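How to Whitewash a Pine Board Without Painting It by Mistake
Posted Thursday, December 12, 2019 by Erdal Ekinci

Whitewashing is paint for people who can't commit. You want the board lighter, you still want to see that it came off a tree, and you have a free afternoon. I've done shelves, a bench top and one regrettable door this way, and the method hasn't changed much.

What you'll need
A pine board, planed
Flat white water-based paint (I use Duvden, mostly for the lid, which comes off)
Water and an old ice cream tub
120 and 240 grit sandpaper
A cheap wide brush and a pile of cotton rags
Clear matte water-based finish

Choosing the board
Stand in the timber aisle at Hulme and be annoying about it. Pull boards out until you find one with some figure in the middle, those long ovals and pointed arches, with straighter lines out towards the sides. Plain straight grain goes a bit hospital once it's white. Avoid big knots unless you like yellow circles, because they'll bleed through by January.

Sanding
Go over it with 120, then 240, always along the grain. Wipe off the dust with a damp rag and let the board dry. Any scratch you leave across the grain will collect pigment and greet you every morning.

Mixing
One part paint to two parts water, stirred until it looks like skim milk. Try it on the offcut. If you threw out the offcut, try it on the underside.

Wash on, wash off
Brush on a strip the full length of the board, count to 17, then wipe back with a rag in the direction of the grain. Move to the next strip while the edge is still wet. Stop for a cup of tea halfway and you'll have a stripe with the colour of the tea break in it. One coat gives you a pale tan, two gets you to off-white. Three is painting.

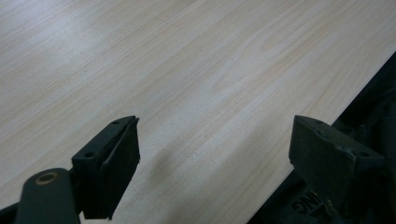
CHECKING THE COLOUR
Very light cream, with beige and a little pinkish tan still running along the grain, is as far as I'd take it. Look at it from a few angles before deciding on another coat. Glare flattens the grain and makes a board seem whiter than it is, so turn it away from the window first.

Sealing
Two thin coats of clear matte, with a light rub of 240 in between. Skip anything oil-based, which will turn your tasteful Scandinavian board the colour of margarine. Leave it overnight before you put anything on it, including your elbows.

3,106 views
Filed under: Timber, Finishes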